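Jolline Fan Archive: Frequently Asked Questions

What is in the archive?
Press clippings, tour programs, fan club newsletters and radio transcripts covering Jolline from the first club dates to the last single. There are 768 items online. Most of the clippings came from Nathalie Meijer, who kept scrapbooks the whole time the band was together.

Can I read the full articles?
Yes, if the article has been typed up. Click the title in the index. Items marked "scan only" are still waiting for a typist.

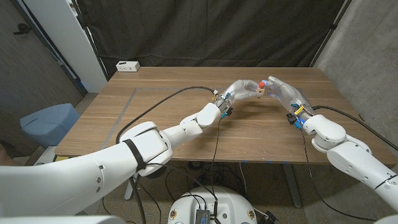

Typed articles keep the original spelling, including the wrong song titles. The magazines often printed "Skirotby" with one letter missing, and we left it that way.

Was "Mahama" ever released as a single?
Only as a promo. The label pressed 100 copies on 12-inch, with the long remix on side A and a dub on side B. It never went on sale in stores.

Which album has the 41-second intro?
Pretlow, on the original vinyl. The CD fades it out early.

Do you sell copies or trade records?
No. Please don't send offers.

How do I send in a clipping?
Scan it flat, in color, and include the magazine name and issue month. If you only know part of that, send what you have. Fahad Kiani checks new items and adds them in batches, so allow 4 weeks. 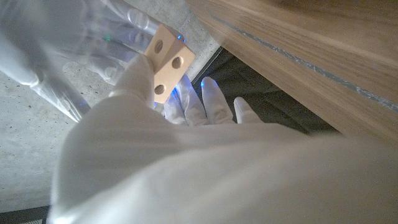 I found a mistake. Who do I tell?
Use the contact form and give the item number. Wrong dates are the most common problem, especially for the October shows, where the programs and the newspaper ads disagree.

Page last updated April 12, 2023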